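Keeping the ferry office open at Turnidley

January 2021

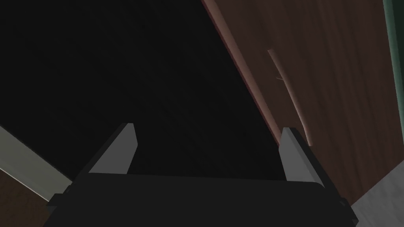 The ticket office at Turnidley opens at twenty to six, which gives the clerk enough time to light the heater, check the tide sheet and put the first sailing up on the board. She has been doing this for 11 winters and says the order never changes.

"Heater first," she says. "If you do the board first your fingers are too cold to do the till."

The crossing to Bramulside takes 25 minutes in fair weather. In summer there are two boats. From the end of October there is one, and it makes 5 return trips a day, fewer if the wind goes round to the north-east. The clerk sells the tickets, answers the telephone, takes in parcels for the other side and keeps the waiting room clean. For most of the winter she works alone.

She came to the job from the fish market, where she did the accounts. Her mother had worked in the same office when tickets were still torn off a roll, and the old roll holder is still screwed to the counter. She keeps pens in it.

I asked who travels at this time of year. She said it was mainly the same people. Care workers go across on the first boat and come back on the third. A few secondary pupils used to come the other way, though that has stopped for now with the schools shut to most children. The vet crosses when needed and pays at the end of the month.

"The boat can take 151," she says. "On a good August day we fill it and leave people standing on the slip. Last week I had a sailing with 2 on it, and one of those was going over to read a meter."

The low numbers worry her. The winter service is paid for partly by the council and partly by Fikuvport, the company that took over the route from the old harbour trust. The present agreement ends next year. Under its terms the winter boat has to carry an average of 108 passengers a day, and this season it will not get near that. She has been told the figure will be looked at again in February, given the circumstances, but she has nothing in writing.

"I don't think they want to close it," she says. "I think they want it to cost less, and I'm one of the things that costs."

There has been talk of selling tickets only by telephone and online. She is not against it. She uses the online system herself and says it works well enough for people who plan their week. Her concern is with those who don't. She mentions passengers who turn up with a wet dog and a ten-pound note, wanting to know if the last boat is likely to go.

"The website will say it's scheduled. It's always scheduled. What they want to know is whether I'd risk it if I were them."

She gets that answer from the skipper, who rings in from the Bramulside side, and from the window. When there is white water over the Nic Aodha rocks she tells people to cross early or stay the night. She learned that from her mother. The official limit is set by wind speed, but the gauge is on the harbour roof and sheltered by the ice house, and she has more faith in the rocks.

Parcels take up more of her day than they used to. Before last spring there might be a dozen in the back room. Now they are stacked along two walls, and the deckhand comes up with the trolley before every sailing. The heaviest are bags of animal feed, which she won't lift.

She would like the waiting room roof mended before anything else is decided. A bucket stands in the corner by the timetable and has to be emptied at midday. She has reported the leak three times and been given a reference number for each.

Her own plan is to stay until the agreement runs out and then see what is offered. She could go back to doing accounts, but she doesn't want to work from her kitchen table.

The telephone rang twice while we were talking. The first call was about a bicycle left on board. The second was the skipper, saying the half past eleven would go as normal, and she went out to change the board.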